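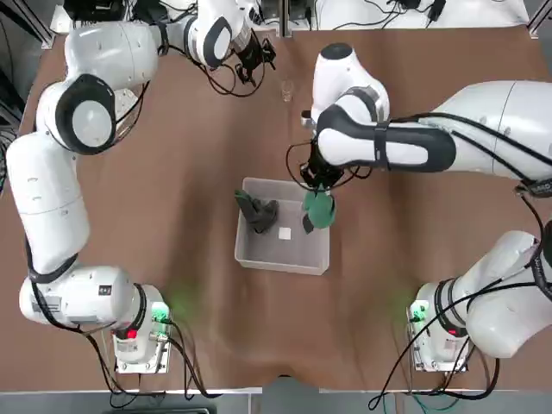

For the last three weeks our group has been comparing two sets of gripper fingers, and the question came up again and again in the Monday meeting, so I promised to write down what we know so far. The first set is the standard one, with hard fingers. The second set is the one we ordered from Kenura, with a softer pad and a slightly wider tip. Both were tried on the same pair of arms, at the same table and with the same controller settings. We like to practice with a clear plastic bin, as it is an honest test for the cameras also: the walls give very little contrast, and when the right gripper comes down over it with something green in its fingers, the rim is easy to lose. A black object on the floor of the bin is much easier to find than the bin itself.

The test was kept simple. One operator moves the arms, a second person writes the result on the sheet, and after 20 tries they change places. A try counts as good if the object is picked, lifted over the rim and put down without a second grasp. If the operator must open the fingers and close them again, it goes into a separate column. We had a discussion about this column. Roel Van Wijk finds it too strict and would like to count a second grasp as half a point. For the moment we keep it strict, so that the numbers can be compared with those of the Drollelano site, who used the same sheet in January.

With the hard fingers we reached 82 good tries out of one hundred. With the Kenura fingers the result was nearly the same on boxes and blocks, but the difference is large on cloth and on everything that bends. The soft pad holds a fold of fabric without pulling it. The hard fingers often take only one layer, and then the piece turns in the grip while the arm is moving. On small and flat things the hard fingers are still better. The soft tip is too thick to go under an edge, and the operators lost patience with it very quickly.

A few words about the controller. We began with the Fukuda settings which came with the arms. They are safe but slow, and the closing of the fingers has a delay that everybody notices after some minutes. We shortened this delay in two steps. After the second step the operators began to crush the softer objects, so we went back to the first step and stayed there. Please do not change this value before the comparison is finished, even if it feels slow to you. If you did change it already, write it on the sheet with the time.

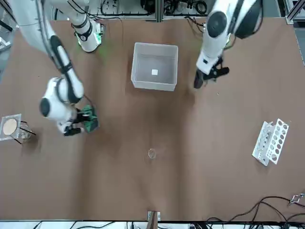
Do I need to calibrate the cameras again after I change the fingers?

Only the tip offset has to be measured again. The position of the cameras relative to the table does not depend on the fingers, so the table calibration stays valid as long as no camera was touched. The tip offset takes seven minutes if you follow the printed page in the blue folder. Measure both arms, even when you changed the fingers on one side only, and save the file under a new name.

About the cameras we know less than we would like. The camera above the workspace is good for planning a movement, but the last part of the approach is decided with the view from the head position, and there the arm itself covers a part of the table. Wondside has offered to lend us a smaller camera for the wrist. It would add one more cable to each arm -- and the cables are already our most frequent reason for stopping a run. In the last round we stopped 7 times, and most of these stops had to do with a cable that was pulled tight when the arm went far out to the side. Roel is preparing a new routing with more slack at the elbow. Please wait for him before you fix anything with tape.

The next round will be on transparent objects, glass and plastic, with both sets of fingers. We are still looking for two operators for the morning hours. Previous experience is not necessary, but you should have done the safety introduction. The sign-up sheet is on the door of the lab, and the result sheets from all rounds are in the shared folder under "fingers".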